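Kestcombe Kids' Workshop Pages
How Do You Teach Two Robot Arms to Stack Blocks?

A grown-up can spend a whole winter getting a machine to do something a toddler does between snacks. At the Kestcombe shared workshop, the thing is stacking cubes. The machine is called Tollell, and it is two robot arms and one round table.

Oisín Noonan and Jiahui Deng are building it on Tuesday evenings. Oisín does the bolts and the wires. Jiahui writes the instructions the arms follow, and she also writes the list of things Oisín must stop leaving on the table.

What is the job?

There are 3 cubes. One is pink and two are light blue. The arms have to build a tower with the blue cubes at the bottom and the pink one on top. You could do this right now with your eyes half closed, and the arms would like you to stop bragging.

Each arm ends in a gripper, which is a hand with most of the hand left out. It has two fingers. No thumb, no pinky, nothing to wave with. The fingers move apart to open and come together to close, and that is all they know how to do. The clever part is getting them to the right spot first.

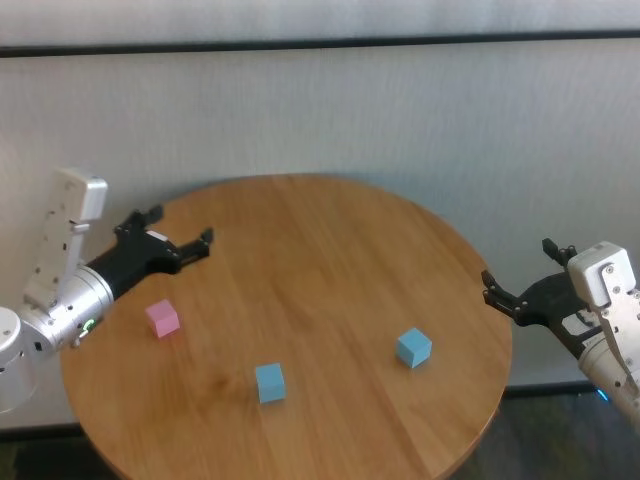
Cubes on the table, both grippers open.

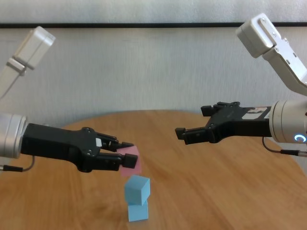 Page last changed: January

The pink cube is tilted in the second picture. A tilted cube is a nuisance. If the gripper lets go of it like that, one edge touches down first and the whole cube can slide or tip. So before letting go, the arm should turn its wrist until the bottom of the cube is level. You do this without thinking. Tollell has to be told.

Why can't it just look?

You look at a cube and know where it is. A robot needs numbers. How far left? How far forward? How high? Which way is it turned? That last one matters more than you might guess. Two flat fingers like to close on two flat sides. If they close on the corners, the cube may spin around or pop out and go off to explore the workshop floor.

Jiahui's first set of instructions had the height wrong by 8 millimeters. That is less than the width of your finger. It was enough for the arm to let go of a cube in midair, very calmly, as if the table ought to come up and meet it. The table stayed where it was.

Why two arms?

One arm could do the stacking. Two arms can share the table, with each one reaching for whatever is on its side. They can also bump into each other, so a lot of Jiahui's instructions are really about manners. One arm goes in while the other keeps back. Then they swap. If you have ever shared a bathroom sink with a brother or sister, you know the idea, and you know how it goes when there are no rules.

How slow is slow?

Very. On a good evening, one tower takes 20 seconds. Oisín once timed his niece, and we have agreed not to talk about her score. The arms could go faster, but a fast arm that is wrong is much worse than a slow arm that is wrong. Anyone who wants to watch stands behind the yellow tape, including Oisín, who put the tape down himself and keeps stepping over it.

Try it at home (no robot needed)

You will need three blocks, a friend, and a scarf to use as a blindfold.

Put the blocks on a table. Tie the scarf over your eyes. You are now the robot. You may use one finger and one thumb, and you may only do what your friend says. Your friend may only use these words: left, right, forward, back, up, down, turn, open, close, stop.

Try to build a tower. When it falls over, swap jobs and let your friend be annoyed with you for a while.

Things people at your age have asked us

Does it get bored? No. Oisín does.

Can it stack other things? Not yet. Cups are next, and there has been some discussion about whose cups.

Why is it called Tollell? Jiahui says it is the noise one of the motors made on the first night. The motor has been fixed, but the name stuck.

Can I come and see it? Yes, with a grown-up. You have to be 8 or older to come into the workshop, and the grown-up has to be able to follow instructions too. Come in by the Pekgate door and ring the bell twice, as it can be hard to hear over the sander.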